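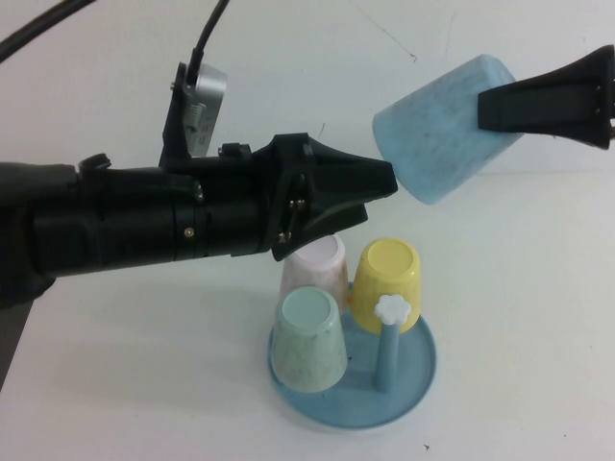
Andor Sárközi wrote to me after the last post on drying racks and asked why anyone would turn a cup upside down on a flat plate, where the air can't get in, when a wire rack does the same job and lets the steam out. He added that his own cups smell of cupboard if he leaves them that way overnight.

It is a fair objection and I should have dealt with it the first time. An inverted cup on a smooth surface makes a reasonable seal around the rim. Any water left inside runs down the wall, collects at the rim and stays there. If the cup goes down wet, it will still be damp in the morning, and a closed damp space is what produces the smell Andor describes.

My answer is that the plate is for storage and the drying has to be done first. The sequence I use at home:

Wash, rinse in hot water, shake once over the sink.
Stand on the rack, mouth down, tilted against the next cup.
Leave until the rim is dry to the finger. In May, with the window open, that is quick. In winter I use a tea towel.
Move to the plate, mouth down.

Why mouth down at all? Dust, mainly. The shelf in question is open and next to the hob, and a cup stood the right way up gathers a film within a few days. Tapered cups are also more stable inverted, as the wider end is on the surface. Knock one at the top and it tends to slide before it tips.

As for the number on a plate, four sit in a square, two behind and two in front, and can be carried to the table in one go. I tried 5 on the same sort of plate, with the odd one in the middle at the front, and it was too close to the edge when the plate was lifted.

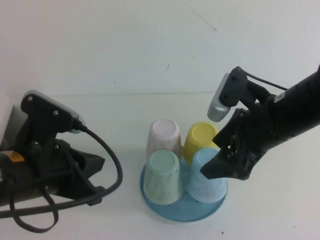 The plate wants a raised rim, even a slight one. I used an old Hollis chopping board for a while and the cups crept outwards each time I picked it up. A rim stops the creep. It also holds any water I missed, which can then be seen and wiped up.

Capacity matters less than people think. My everyday cups hold 300 ml and the Trodberg ones I keep for guests are slightly smaller, but the outside diameter at the mouth decides how many will fit. Measure that, double it, and compare it with the flat part of the plate inside the rim. A square of four also needs room across the diagonal, so allow a good deal more than the doubled figure.

Andor also asked about stacking. I don't stack tapered cups. They wedge, particularly when slightly wet, and the inner one needs twisting to get it out. On a deep shelf I would sooner have a second plate.

I have a Sanari rack on order with wider spacing between the wires. Measurements when it arrives.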